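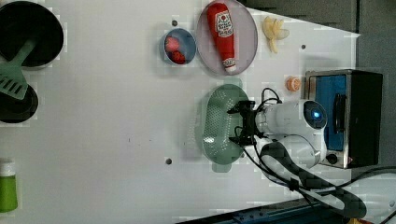 Play kitchen table, arm over the green colander

Teaching the colander task: by hand or by remote?
Arms and Grippers > Teaching and demos
Started January 2026

tinfoot_88
I'm collecting demos for a simple job: pick up the colander, move it, set it down. The toy food and the ketchup bottle stay on the table as clutter. So far I have 188 demos by remote control and 3 by hand guiding. The remote ones are slow and I stop a lot before closing the fingers. Is it worth switching to hand guiding for the rest?

mossgate
Yes. You feel the contact when you push the arm yourself. I did 100 by hand on a Brernier arm in one afternoon and the paths were much smoother than my remote ones. 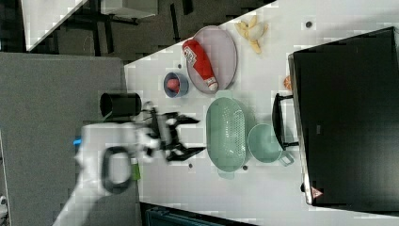
ovenmitt
I disagree. If you train from camera video, your hands and sleeves end up in every hand guided demo, and at run time they won't be there. Stay with remote and fix the stopping. Trim the still parts before training. The Cerkow scripts have a setting for it.

mossgate
You can replay the joint path afterward and record the cameras during the replay. No hands in the video.

ovenmitt
Then you do every demo twice, and the replay misses if the object sits a little off.

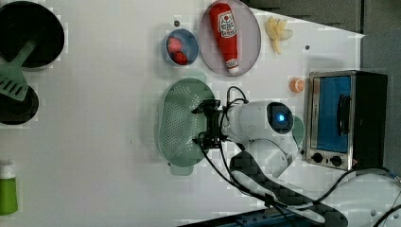

davcombe_user
Start positions matter more to me than the control method. If every demo begins from the same spot, the arm learns one path and fails when you slide anything over. I would also vary the clutter. You have the ketchup lying on its plate next to the blue bowl, so swap those two for a batch, then take the bananas off for another. My last set at Davcombe was 3919 demos and the early ones, all with one layout, did very little for us.

tinfoot_88
Fair point, I only move the colander a few inches now. I'll trim the pauses first, then record a new batch by remote with the layout changed. My list for tonight:

1. Put the start pose on a random offset.
2. Check the wrist view before each batch.
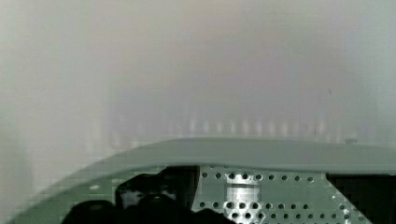
3. Lower the speed scaling near the table.
4. Delete any demo with two grasp attempts.

mossgate
I'd keep the ones with two attempts. It needs to see a recovery.

ovenmitt
Keep them, but tag them. Bucur lets you filter by tag when you load the set.

tinfoot_88
OK, tagging them. I'll post the numbers when the new batch is trained.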